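Kitchen Trials Gallery: The Cloth Snag and What We Changed

March 11, 2020
By Mirjana Petkov

Print this page | E-mail this page

The Pollside kitchen is where we run cloth handling with the large arm. On run 39 of the current series the arm kept pulling on a snagged cloth when it should have stopped. Spyros Matić pressed the stop button. The cloth tore and the oven handle came loose at one end. No one was hurt. The notes below cover the task, the fault and the changes, in that order, for the other Bullance sites that use the same control software.

The task

The arm picks up a cloth by a corner, lifts it clear of the cooktop and carries it across the aisle toward the sink side. It is a simple job on a bench. In a kitchen there are more places to catch: the front edge of the cooktop, the oven handle, the cabinet pulls. We want those in the trial, so they stay. Every run has one operator at the stop button and one person logging, and both stand outside the aisle until the arm has parked.

One corner of the blue-gray cloth is in the gripper, with the cloth stretched over the aisle toward the oven handle.
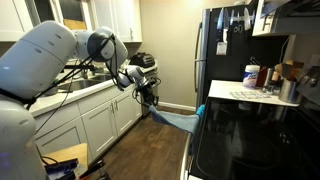

What happened on run 39

The cloth caught behind the oven handle partway through the lift. The arm is supposed to pause when the pull at the wrist goes past the limit we set, open the gripper and wait for the operator. It did none of these. It slowed down a little, as it does with any load, and carried on along its path. Spyros pressed stop 10 seconds after the snag. By then the cloth had torn near the hem and one of the handle screws had pulled out.

Rachid Ait Ali was logging. He had noted a snag on an earlier run the same morning, but that one slipped free by itself and the run was marked as good. Looking back at the force trace, that run had gone over the limit too. We should have caught it there.

The cause

The wrist limit for cloth work is 75 newtons. The controller had been restarted the evening before to load an update, and the restart put the limit back to the factory value, which is far too high for this job. The screen still showed 75, as it reads from our own settings file and does not ask the controller. Tharindu Wickramasinghe found the mismatch by reading the value directly. He repeated the restart twice with the arm parked and got the same result both times.

The wiring at the wrist was checked as well. A cable caught on the cloth could have looked much the same from where Spyros was standing. There was no damage and no loose plug.

What we changed

- The limit is now read back from the controller before each run. If it does not match the file, the run will not start.
- After any restart, the operator does a pull test with a spring scale before cloth goes in the gripper.
- Any snag ends the run, including one that frees itself. The trace is looked at before the next run.
- The cooktop is switched off at the breaker for the whole session. It was off on the day, but this was habit and was not written down.
- The knives and scissors have come off the magnetic strip on the side of the refrigerator and are kept in another room. They played no part in this, but a long cloth swinging loose could reach them.

Still open

Costel Karagiannis has asked for the operator position to be moved closer to the sink end, where the view of the oven handle is better. We are trying it this month. The handle has been refitted with longer screws. Isdale runs the same update and has been told to check its limit before any further cloth work.

Questions about these trials: Mirjana Petkov, Pollside kitchen

Contact us | Copyright 2020 Bullance | Back to top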